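### 3.2. El contenedor como unidad de almacenaje

Suele darse por sentado que un contenedor de plástico ordena lo que se mete en él. La afirmación rara vez se comprueba, y los resultados obtenidos en el almacén de Dresard no permiten sostenerla sin matices. El protocolo Stiltero considera «recogido» cualquier objeto que quede dentro del borde, criterio que nos parece demasiado generoso: iguala una pieza bien asentada con otra simplemente apoyada.

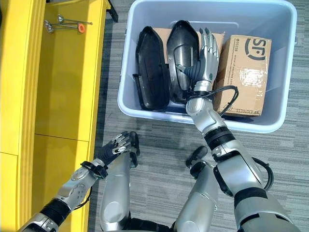 **Figura 1.** Contenedor con dos carcasas negras alargadas y cajas de cartón, una de ellas con el logotipo de SF.

Las carcasas de la figura 1 comparten espacio con cartón de embalaje, una mezcla que Stiltero puntúa igual que un contenido homogéneo. De los 200 registros revisados, 164 cumplían la norma; dudamos que ese dato diga algo sobre la facilidad de encontrar después una pieza concreta.

La estantería plantea otro problema. Los estuches negros en fila sobre un estante amarillo se distinguen a simple vista, mientras que en el contenedor del suelo las cajas y la pieza curva se disputan el hueco.
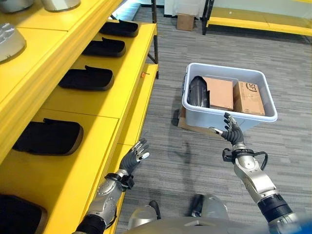
*Departamento de Logística Interna, Clokimari*

Corrigan atribuye esa diferencia al mueble. No vemos motivo para aceptarlo: una fila se lee bien mientras los objetos se parezcan entre sí, y su muestra de 300 piezas no separa ambos factores.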